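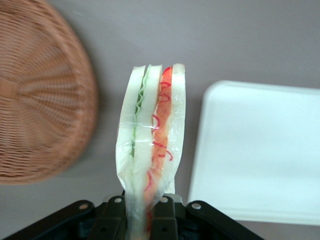 Parisa Alipour

3. What people do with lunch when they work from a kitchen table

Before I get into the interviews I should say how I came to be asking about lunch at all, as the project was set up to look at something else. Mahnaz Bakhtiari and I had funding to study how people in Hestness split up their day once they'd stopped travelling to an office. We had a lovely long list of questions on start times, breaks, doors (open or shut), and who got the good chair. Lunch was one question near the bottom of page four. Then the diaries started coming back and the lunch box on the form was full to the edges, with arrows going off into the margins, and the box on start times had a single number in it if we were lucky.

So we changed the plan. The first round had gone to 216 households, and for the second round we cut the form down to five questions, every one of them on the midday meal. We asked what was eaten, where, with whom, what else was going on at the time, and whether the person would call it lunch. That last one was Mahnaz's idea and I argued against it (I thought people would find it silly). She was right and it gave us the best material in the whole study.

3.1 Is it lunch if you're standing up?

Plenty of our diarists didn't think so. One man wrote down two slices of toast, a banana and most of a tin of sardines, all eaten at the worktop between calls, and then put "no" under whether he'd had lunch. A woman three streets away had a single cracker with cheese at a laid table, with the radio on, and put "yes, nice one". I read those two out to everybody I met for a month.

The older writing on meals tends to go by what is on the plate. A proper meal has a hot part, a middle and some trimmings, and anything less is a snack. I like that work and I was brought up on it as a student, but it didn't help much with our diaries. Our people hardly ever mentioned heat. They wrote a lot about sitting down, and even more about whether the laptop was shut. Figure 3 shows a sandwich in clear wrap, with white bread and a ruffle of lettuce, and in the diaries that sort of thing turns up under "lunch" and under "not lunch" on the same page, sometimes in the same week from the same person.

Győző Virág, who did the coding with me, kept a separate tally for sandwiches because he was sure they'd settle the matter one way or the other. They didn't! Of the 603 entries in the second round, exactly 100 were sandwiches of some kind, and the split on "would you call it lunch" ran right through the middle of them. When he sorted the same entries by posture, though, it all fell into place. Seated and away from the screen, nearly all yes. Standing, or seated at the screen, mostly no, with a good deal of crossing out.

3.2 The bought sandwich and the made one

Now, this is where I changed my mind during the fieldwork. I'd gone in thinking that shop food would count for less. There's a long habit in food research of treating the bought thing as a poor cousin of the homemade thing, and I'd soaked up more of it than I knew. In the interviews it was often the other way round. People who walked out to the Mohammadi bakery on the corner and came home with something in a wrapper were firm that they'd had lunch. They'd put shoes on. They'd spoken to somebody. One of them told me:

"If I make it myself I'm still at work. I'm just at work in the kitchen."

I have that written on a card over my desk. The making and the eating get folded into the working day when both happen four steps from the desk, and the walk to the bakery puts a gap there. Several people kept up the walk in December, in proper sleet, and were a bit sheepish telling me. Two had tried having things delivered and given it up within a fortnight. The food was fine, they said, but it came to the door in the middle of things and they ate it in the middle of things.

There was a smaller group, mostly people with school-age children, who made their own sandwich at the same time as the packed lunches, wrapped it the same way, and put it in the fridge until noon. I was very taken with this. Unwrapping seemed to matter to them nearly as much as sitting down did to the others. Mitra Rahimi, who carried out the family interviews, asked one mother why she wrapped a sandwich that was only going as far as the second shelf, and she said she liked opening it. Mitra left a long pause, as we're all taught to, and the mother said "well, I do", and that was the end of that.

3.3 Company, or the lack of it

I'd expected loneliness to come up here and it did, but in odd places. Eating alone wasn't much complained of. What bothered people was eating near someone who was still working. Couples who both worked at home had the worst of it, by their own account. One would stop at half past twelve and the other at two, and the early one would sit there chewing as quietly as possible while the other was on a call about invoices. Some had made rules. Some had moved the toaster to another room (that was two separate households, and I still find it hard to believe).

The former office people from Erkon missed their canteen far less than I'd have guessed. They missed the queue. You could grumble in the queue, one of them said, and hear who was leaving. A few had tried a shared video lunch and it lasted until the first time somebody ate soup. I don't want to make too much of the soup, but it did come up in three interviews, and with real feeling.

3.4 Trouble with the diaries

I should own up to a few weak spots. The forms asked people to fill in their entry straight after eating, and a fair number plainly sat down on the last evening and did the lot in one go, in one pen. We kept these in. Davoud Tehrani thought we should have dropped them and he has a point, because a remembered lunch is a tidier thing than an eaten one. When we ran the posture sorting again without them the pattern was a little stronger, so I don't believe they did us any harm, but a reader who is stricter than I am may want to set them aside.

The other problem is Hestness itself. It's a small place with a good bakery in walking distance of most front doors, and I can't say what we'd have found on an estate with nothing but a petrol station. My hunch is that the walk is doing the work and the bakery is a pleasant excuse for it, but a hunch is all it is. We do have a handful of entries from people who walked round the block first and then came home to eat what was already in the fridge. They all said yes, it was lunch. There were too few of them to lean on and I'd dearly like more.

Last, our fifth question only allowed a yes or a no, and people hated that. They wrote "sort of", "technically", "ask my wife". One wrote "it was at the time". We coded anything of that kind as missing, and looking back I'd give them a whole line to write on instead. The next section goes through the "sort of" answers one at a time, as Mahnaz went back and rang everybody who'd given one.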